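4.2 Gripper comparison

Both arms ran the Birkell controller. Only the finger set was changed between blocks of trials, 300 grasps per set. Objects stayed on the table thoughout, flat dishes and blocks included.
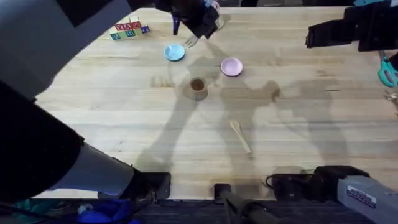
Thin items were the hard part. Stock fingers slipped on rims, the Lulleo set less so. Retries capped at 2. Clear objects scored separately, see 4.3.

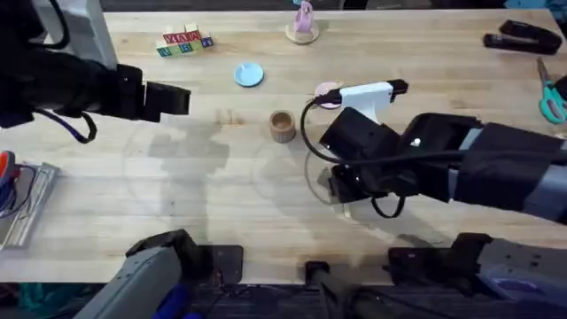
Figure 5. Two-arm setup, left gripper open, right gripper holding a white plastic object.

Cable drag not modeled yet.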